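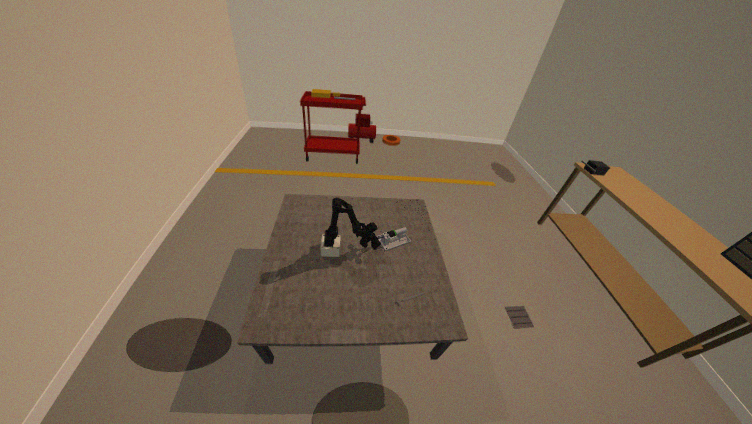
Notes on Moving a Reading Group to a New Season

The Plandum reading group resumes on Sun 15 September, and I wish to set out the terms on which it will be conducted. Attendance last season reached 15 at its highest and fell to two on the evening of the long Russian novel. The present list is shorter in pages, if not in ambition.

Members are asked to obtain their own copies. Refugio Gallegos has kindly agreed to lead the first discussion, on a memoir of 174 pages that I found dry in its opening chapters and very fine from page 82 onward. Nga Lã will lead in October. Her selection, a book of short stories set in a harbor town, was my second choice last year and I am pleased to see it return.

Discussion will begin promptly and close after two hours. Remarks on the ending should be held until the second hour.

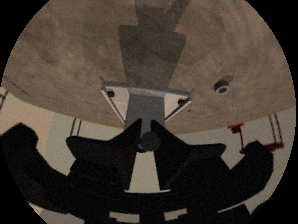
Withdrawals and Guests

A member who is unable to attend should write to me beforehand. Guests are welcome at any meeting, provided that they have read the book.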